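How to Store Olive Oil So It Still Tastes Like Something

By Elvia Quezada
Posted 2018-09-22 in Pantry Basics

Most advice about storing olive oil comes from people who sell olive oil, or people who sell things to put olive oil in. I've read a lot of it, and a fair amount contradicts itself. Keep it in the fridge, never keep it in the fridge. Buy the big can, never buy the big can. A steel dispenser with a flip spout will change your life.

I have my doubts about the spout. What follows is the routine I've ended up with after several years of buying decent oil and ruining a good part of it. None of it costs much.

What you're up against

Oil goes stale from light, heat and air. It also goes stale from plain old age, and there's no gadget for that. A bottle that was pressed two harvests ago and sat under store lights is already tired when you bring it home, and the best cupboard in the world won't bring it back.

Stale oil isn't going to hurt you. It just tastes like crayons, or old walnuts, and then so does your salad. If you only use oil to grease a pan you may not care, and I'd say you can stop reading and buy whatever's cheap.

What you'll need

A cupboard that stays cool
A marker that writes on glass
A small dark bottle with a tight cap, if you buy in bulk
A funnel
Dish soap and hot water

Step 1. Read the label with suspicion

Look for a harvest date. A "best by" date is set by whoever bottled it, and they can be pretty generous with themselves. Words like "pure," "light" and "premium" tell you next to nothing. "Light" refers to the flavor and has no bearing on calories, which still surprises people at my table.

If there's no harvest date, buy the smallest bottle and see how you like it. I wouldn't pay extra for a pretty crest.

Step 2. Pick the spot

Everyone keeps the oil next to the stove. I did too. It's handy, and it's the warmest place in the kitchen, so move it. On top of the fridge is no better, and neither is the cupboard over the dishwasher.

What you want is a shelf you can reach without thinking, away from the oven and out of direct sun. A cupboard with a door is the better choice. An open shelf will do for a bottle you get through quickly, provided the window doesn't shine straight onto it. 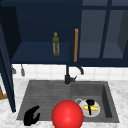

Step 3. Date the bottle

Write the day you opened it on the glass. Everyone believes they'll remember and they don't. I found a bottle last March that I would have sworn was from that winter, and the receipt was still in the bag with it. It was not from that winter.

Once it's open, try to finish it within 3 months. You'll see longer figures around. Taste it at three months and again at six and decide for yourself who's right.

Step 4. Split a big can

A big can is cheaper by the ounce, and it's a fine idea if you cook for a crowd. For two people it's usually a false saving. Every time you open it you let more air in, and the last third goes flat.

If you do buy one, pour off a few weeks' worth into the small bottle and close the can tightly. Fill the small bottle nearly to the top. Wash and fully dry it before each refill. Don't pour fresh oil onto the dregs of the old — I know it feels wasteful to toss two spoonfuls, but those two spoonfuls are the stale ones.

Step 5. Clear out whatever shares the shelf

Oil doesn't belong in a crowd. Bottles get shoved to the back behind cereal boxes and come out a year later. Take everything off the shelf, wipe it down with warm soapy water, dry it, and only put back what you reach for in a normal week.

Produce should go somewhere else. Onions and potatoes need air of their own, and sweet corn starts losing its sugar as soon as it's picked, so in the husk and in the fridge is best if you aren't eating it that day.

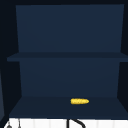

Corn on the lower shelf. The fridge is a better home for it.

Step 6. Taste it before you trust it

You can do this in a minute. People make a ceremony out of it, with blue glasses and slurping, and you may if you like. I pour a spoonful onto a plain white plate and smell it first. Good oil smells like grass, tomato leaf or green banana. Bad oil smells like putty.

Then taste a bit off a piece of plain bread. A peppery catch at the back of the throat is fine, even welcome. A greasy film that hangs around is a bad sign. Color tells you very little, whatever the man at the market says, because some very good oils are pale and some dull ones are bright green.

Wash the plate with hot water and plenty of soap. Never send more than a trace of oil down the drain. Wipe it up with a paper towel first and put the towel in the trash.
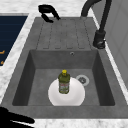
A plain white plate is all the tasting equipment you need.

Step 7. Check on it now and then

When you bring in a new bottle, look at the old one first. If there's any left, use it up in cooking and save the new one for salads. Then wipe the shelf where it stood. An oily ring goes sticky, collects dust, and starts to smell stale all by itself, and you'll blame the new bottle for it.

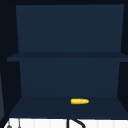
Wipe down the boards before you restock.

Things I've stopped believing

The refrigerator. It won't ruin the oil, but it turns cloudy and thick and you have to wait for it to pour. People will tell you that oil which sets in the fridge must be the real thing. That test doesn't work. Plenty of ordinary oils will cloud up and plenty of good ones are slow to.

Vacuum stoppers. I used a Vustel one for a whole season next to a bottle with its ordinary cap. My sister and I couldn't tell them apart. It may help with a bottle you open twice a year, but then why do you own that bottle?

Open pour spouts. They look nice and they let air in all day long. If you love yours, put a small cap over it.

Herbs in the bottle. Please don't keep homemade garlic or fresh herb oil at room temperature. This is the one item on the page that's about safety. Make a little, keep it in the fridge, and use it within 4 days.

Questions from readers

Does the color of the bottle matter? Yes, a bit. Dark glass or a can beats clear glass. A clear bottle in a closed cupboard is still better off than a dark one on the windowsill.

Damilola Anozie wrote to ask whether the Trulto ceramic jar is worth 45 dollars. I haven't used it. It's a jar, it keeps the light out, and so does a cupboard door. If you like how it looks on the counter, that's a perfectly good reason to buy it, and I'd leave the claims on the box alone.

Can I cook with oil that has gone off? You can, but the taste comes through, especially in eggs. I use mine on squeaky hinges until it's gone, though a locksmith once told me off for that as well and said it gums up.

What about walnut and sesame oil? Those go off faster than olive oil, and here I do use the fridge. Buy the smallest bottle they'll sell you.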